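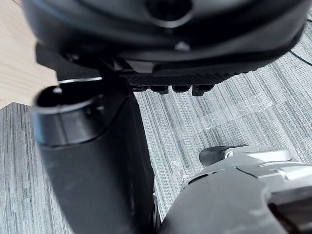
*Gripper and housing over the workshop carpet, Fulbridge.*

# About us

Mustwood rents out, sets up and looks after small robot arms for firms that handle a lot of light goods by hand. We are based in Fulbridge, with a second, smaller room in Ilaldale where we keep spares and do repairs. Most of our customers are packers, print finishers, sample libraries and small laboratories. Few of them had a robot before they rang us.

The company was started by Minttu Rautiainen, who had spent years fitting conveyor lines and was tired of seeing equipment sold to people who then couldn't change anything on it. Gwenaël Perrin joined the following October to run the technical side and still does most of the first visits. There are 9 of us now, including two part-time fitters.

## What we offer

Our main service is the Mạc kit. It is a rented package with an arm, a gripper, a wrist camera, a control box and a stand that fits through an ordinary office door. We bring it to you, put it together and teach it one job of your choosing. The usual first job is picking an item up from one place and putting it down in another, the right way round.

The wrist camera looks along the gripper towards whatever is being handled. We use it during set-up to see how the fingers are coming in, and you can use it afterwards if something starts to go wrong. The view takes a bit of getting used to. A good part of it is taken up by the gripper itself, and new users tend to ask whether the camera has slipped. We go through this on the training day.

Fingers are swapped by hand with one small key, supplied. We keep several shapes in stock and can make others from your own samples. Please send us real items, including the creased and badly printed ones, and tell us what surface they will be lying on.
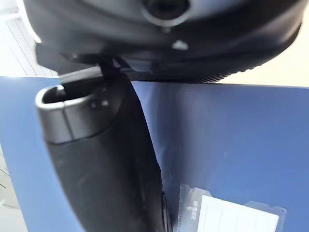 Flat things are the hardest part of most jobs we quote for. A card or a label lying on a table gives the fingers very little to hold, and the approach has to be low and slow. If your work is mainly loose paper, we will probably suggest suction and may send you to another supplier. Holders, sleeves and small boxes are much easier.

## How a hire works

1. You send samples and a short note of what the job is.
2. We try it in Fulbridge and tell you what we found, with the video. There is no charge for this.
3. If you want to go on, we visit, measure up and agree a place for the stand.
4. Set-up normally takes 2 days on site, and training is included.
5. You keep the kit for as long as you need it. The shortest hire is one month.

We ask for some 2000 practice cycles before a job is signed off. These can run in the evening as long as one trained person is in the building. If the kit develops a fault we can't sort out by phone, a replacement leaves us within 72 hours.

## What we don't do

We don't fit kits for food, for anything sharp, or for loads that a person would want two hands for. We don't sell kits outright either, although we are asked to quite often. Rented equipment comes back to us for checking between customers, and we prefer to keep it that way.

## Visiting

Visitors are welcome at Fulbridge by appointment, mornings for preference. The workshop is on the ground floor and there is parking behind the building. Bring your samples if you haven't already posted them. The Ilaldale room isn't open to visitors, but repairs can be left there by arrangement with Gwenaël.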